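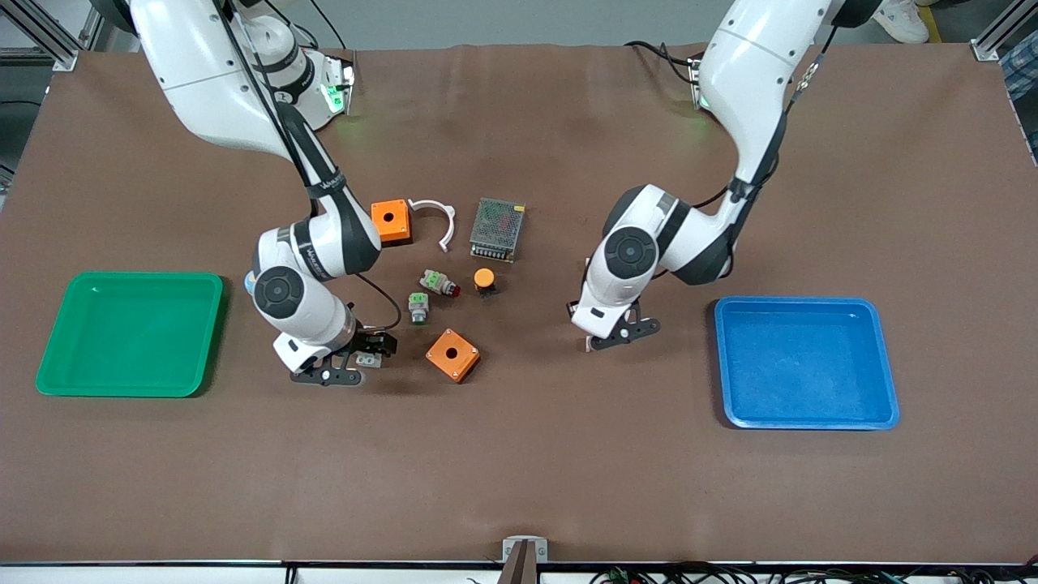
The two-arm sorting cell at the Favbridge open day, with the green and blue trays on either side of the parts.

Tramano opens Favbridge hall for sorting demonstration

Tramano opened its Favbridge test hall to visitors in September, with a two-arm sorting cell running from 10 a.m. until mid-afternoon. The company had 285 visitors on its sign-in sheets by closing, most of them from panel builders, repair shops and the technical college in Pasunlow.

The task on show was the sorting of mixed electrical and mechanical parts from an open work surface into two trays, one green and one blue. The parts were ordinary control-panel stock: orange pushbutton enclosures, button switches with green bodies, a mushroom-head button, a white pipe clamp and a metal power supply unit with a mesh cover. They were laid out between the arms without fixtures or a marked grid.

Each arm carries a black gripper. Tray assignment is set in software before a run, and staff changed it several times during the day at the request of visitors. In the first configuration, enclosures and switches went to the green tray and all other parts to the blue one. A later configuration sorted by which arm was closer to the part, with no regard to type.

Tramano reported 424 picks over the day. Of these, 8 ended with a dropped part, and in each case the part was returned to the table by hand and the run continued. The company did not publish a separate figure for parts placed in the wrong tray.

The power supply was the part that drew the most questions. It is the heaviest item in the set, and the grip has to be taken across the housing to keep the fingers off the mesh. Staff said the grip point is currently taught by hand for this part. The enclosures are handled differently: the opening in the face can be used as a reference for orientation, and a tilted enclosure does not need to be set flat before it is picked.

Cycle time was not the subject of the demonstration. The arms ran at reduced speed throughout, and visitors were asked to stay on the far side of the yellow floor markings while a run was in progress. A full table took between two and three minutes to clear, depending on the configuration.

Ševčík, the distributor that supplies Tramano with reclaimed panel components, had a table by the entrance with sample lots of the kind the cell is meant to process. A typical lot holds 700 parts, arrives unsorted, and is now separated by hand at the Pasunlow warehouse. The two firms plan to run one full lot through the cell before the end of the year. Terminal blocks and loose cable glands will be left out of that trial, as the present gripper fingers are too wide for them.

A short session at 2 p.m. covered integration questions, mainly tray changeover and what the cell does when a part is not recognized. At present it leaves the part on the table and flags it for the operator.

The hall is not open to walk-in visitors on regular working days. Groups can request a viewing through the Tramano office in Favbridge. Parts for testing may be sent ahead, with a parts list enclosed.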